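4.2 Separation of a named block from a group

The second set of trials tests whether the policy can act on an instruction that names one block and gives it a place relative to the others. All trials use the Tremitz block set, which has eight pieces in four colours and is moved by pushing only. The arm carries a single rigid tube with a rounded tip, held at a fixed height above the board, and the policy outputs a planar displacement of the tip at each control step. There is no grasping and no lifting, so a block can be taken out of a group only by approaching it from a side that leaves a free path in front of it.

Instructions were drawn from a list of 24 sentence templates, 16 of which were present in the training data. The remaining templates use the same words in a different order, or replace a shape name with a colour where the colour alone does not settle which block is meant. In these last cases either block of the named colour was accepted as correct. Each method was given 100 trials, with start layouts shared across methods and restored by hand from a stored overlay.

We compare two methods. Kombo predicts short sequences of displacements from the current camera view and the instruction, and runs each sequence to its end before looking again. Hidier uses the same visual encoder and the same training data but adds an intermediate target, expressed as a point on the board, which is updated whenever the tip has come to rest. Both were trained on the Orklow demonstrations described in Section 3 and neither was tuned on the layouts used for testing.

A trial counts as a success when the named block lies clear of every other block by more than the tip diameter and still rests fully on the board. Disturbing other blocks is allowed, provided that none leaves the board. We chose this loose rule after early runs in March, in which a stricter limit on disturbance rejected many trials that the operators had judged to be sound. The layout in Figure 7 meets the rule for the green star, which stands apart while the other seven blocks remain grouped near the tool. It would not meet the rule for the red star, which touches the red cylinder.

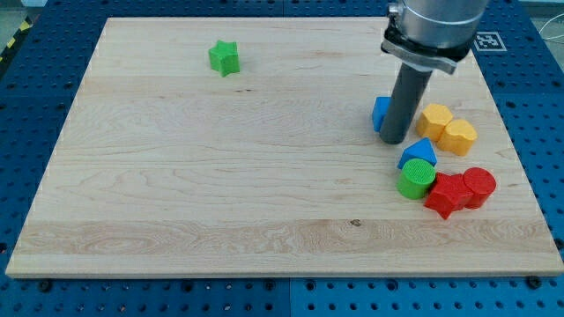
Figure 7. Board layout with the green star separated from the remaining blocks. The tip of the pushing tool is at the upper right of the board.

The main difference between the methods appears when the named block is in contact with a neighbour. Kombo tends to push through the point of contact, so that both blocks travel together and the gap never opens. Hidier more often moves the tip to the far side of the pair before pushing, at the cost of longer trials. Where the named block starts at the outside of the group we found no clear difference. Star shapes were harder than cylinders for both methods, as a push against a point turns the block before it moves it. Results by shape and by template are given in the appendix.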